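3 min read

Section 4: Your First Farm Box Order

Welcome to the fun part! Once your Wevcombe account is open, you can start filling a box from more than 200 growers and makers.

1. Open Shop and enter your ZIP code.
2. Tap any farm to read its story (Berenice Quezada's goat dairy is a great place to start!).
3. Add at least $20 of food, then choose a pickup time.

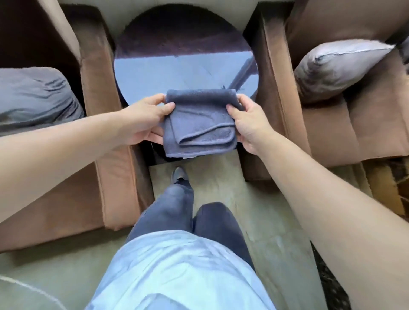 4. Check the substitutions box if you're happy to get chard when the spinach runs out.
5. Tap Place Order. Your pickup code arrives by text.

Note: Orders close Tuesday at 5 p.m., and you can keep adding to your box right up to then.

Caution: Raw honey is not safe for babies under 12 months.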